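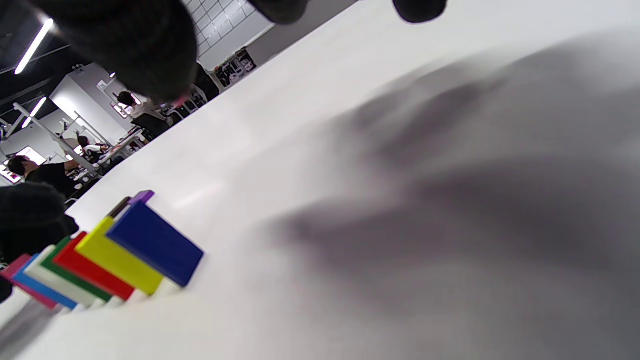 March, after supper

My knees are sore and I smell like the inside of a supply closet, so I must have had a good day. I meant to write yesterday and fell asleep with the pen in my hand, which left a blue comma on the pillowcase that I have not yet confessed to anyone.

We got into the domino business properly today. I have been calling it a business since Junpei talked me into it over soup in January, when he said the Fledwood open house needed something for the little ones to look at besides a cheese tray. The plan is a long run of them, starting at the door, going past the coat racks and ending under the window with some sort of flourish we haven't agreed on. He wants a bell. I want a bell too, but I want a bigger one.

The total, on the sheet he drew up, is 1,889 blocks. I laughed out loud when I saw it, and then I saw that he wasn't laughing, and that he had already worked out the turns in pencil. There are 156 of them in the first spiral alone. I have never known a man so gentle to be so alarming with a ruler.

So today was all about spacing, just short rows on a table, trying things before we commit to the floor. I had supposed you set them down and that was that. Well! Too close and they sort of lean on each other and sulk, too far and the run dies halfway and you stand there feeling foolish. Junpei likes a gap a little under half the height of the block. I do it by eye, and my eye is generous, so my rows look lovely and then quit on me.
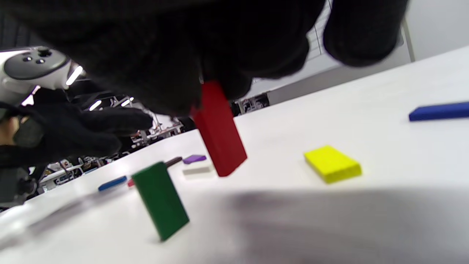 What I keep thinking about tonight is how much the colors matter to me and how little they matter to the falling. Junpei would happily build the whole thing in whatever order his fingers found. I can't. I want the eye to be pulled along, and I get quite stubborn about it. A red block coming down near a green one that's already standing pleases me every time, Christmas or no Christmas, and I'd put that pair at every corner if he'd let me. He says that would use up all our red before the coat racks. He is probably right – I haven't gone through the boxes yet – but I wrote it on my list anyway, with a star next to it.

The blocks came from two places, and I worry about that a little. The Trelis set is the one we bought new, and the rest were passed on to us by a woman at Hinrichs whose boys have grown up and moved away and who said she was glad to get her hall closet back. I was so touched that I sent her a jar of the plum jam. I must remember to ask if she wants them returned, or if they are ours for good, because if it's for good then I'd like to write our name on the lids.

Lunch was late. I had packed egg sandwiches and two of the wrinkly apples, and we ate in the hallway and talked about his mother's hip, which is mending, and about whether Zevedeo will really lend us the big hall the night before or only say so. I called them again on the way home and got the recording. If we can't get in until morning we have over four hours of building to squeeze into two, and I don't see how, unless we do the spiral on boards and carry it in, and the thought of carrying it in makes my palms sweat just sitting here in my own kitchen.
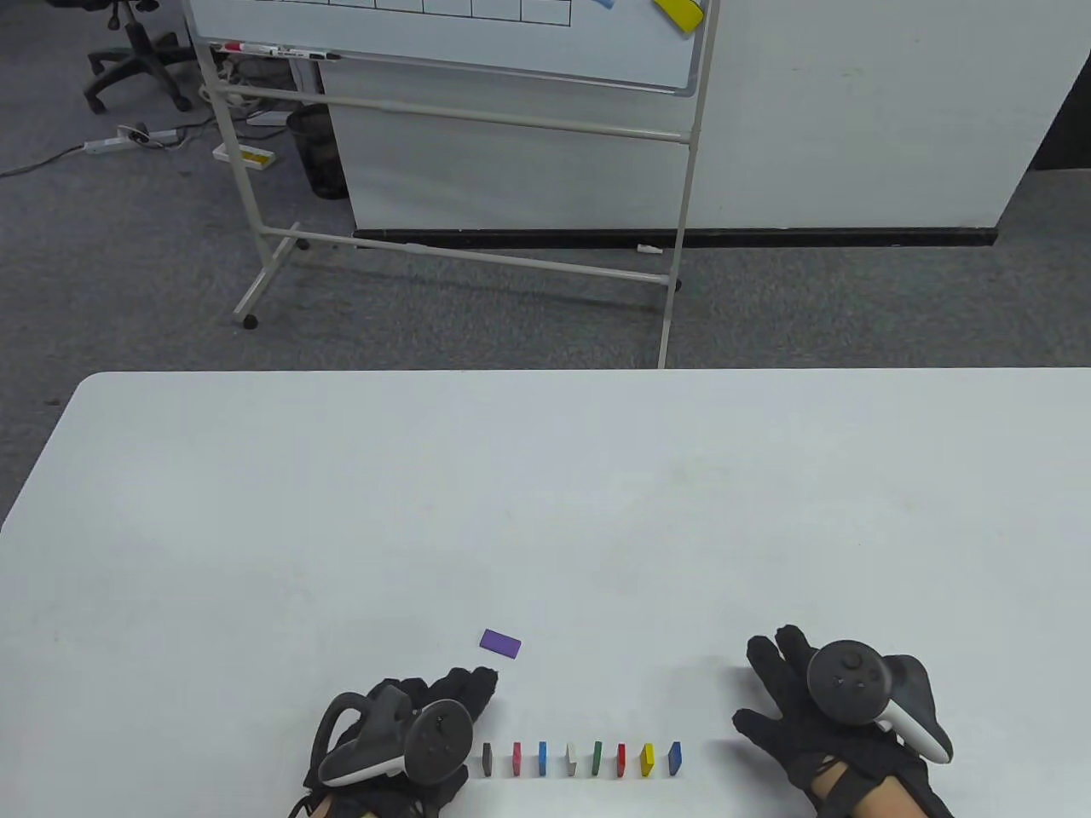

Junpei says boards are perfectly sensible and that we would leave breaks, a few blocks missing every foot or so, and fill them in at the very last. I like the idea of the breaks. It's a bit like leaving the last stair for tomorrow. He says 40 blocks to a board and no more, and that I am not to be the one walking backward. I took that in good part, considering what happened with the lemonade in the summer.

I did practice on the kitchen table when I got home, with the dozen he let me take in my coat pocket. The cat sat on the chair with her chin at table height and watched the whole time, and I got to eleven before a paw came up. I started over twice and then made tea.

To do, before I forget: call Zevedeo before nine, find boards (the old shelf ones in the garage might do, if they haven't warped), wash out the jam jars, ask about a bell. Also 50 little cards for the families, and I'd like to letter those by hand if my wrist holds up. It's raining again and I've left the porch cushions out.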